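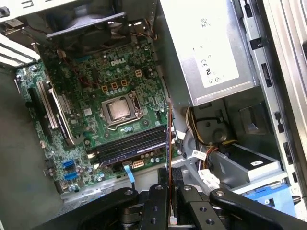 Saco de ráfia Ultari para arroz e leguminosas — 26 kg

Quem trabalha com distribuição alimentar sabe bem o que custa um saco que cede a meio do caminho, e foi a pensar nessas cargas longas, de armazém em armazém, que a Ultari desenhou este modelo. É um saco de ráfia de polipropileno, de malha apertada, com costura dupla no fundo e boca larga para encher sem pressas (ou com elas, que nós também conhecemos as manhãs de Monção a Faro em época de entregas!).

O tecido respira o suficiente para o arroz não abafar no verão e aguenta bem o empilhamento em palete, até 9 camadas, desde que o chão esteja seco e nivelado. Para feijão, grão e lentilha serve igualmente. Para farinha, não: peça-nos antes o modelo Kollico, que traz forro interior e fecha com fita.

Características
Capacidade: 26 kg de arroz branco
Fundo: costura dupla, fio cru
Boca: bainha cortada a quente
Cor: branco, liso ou com faixa verde
Fardo: 307 sacos

Impressão
Imprimimos a uma ou duas cores, numa só face. Encomendas personalizadas a partir de 1100 sacos, com prova enviada por correio eletrónico antes de avançarmos. Se o programa de distribuição exigir número de lote ou campanha, mande-nos o texto já revisto, por favor — uma vírgula fora do sítio multiplica-se muito depressa.

Entrega e armazenagem
Os sacos lisos saem do armazém Marchuk à segunda-feira. Guarde os fardos fechados, longe do sol direto, e abra só o que for usar nessa semana. Os atilhos Udex vendem-se à parte.

Tem dúvidas sobre quantidades para uma cantina, uma cooperativa ou um banco alimentar? Escreva à Nadiia Hrytsenko, no apoio comercial, que responde com todo o gosto e envia amostras sem custo dentro do território continental.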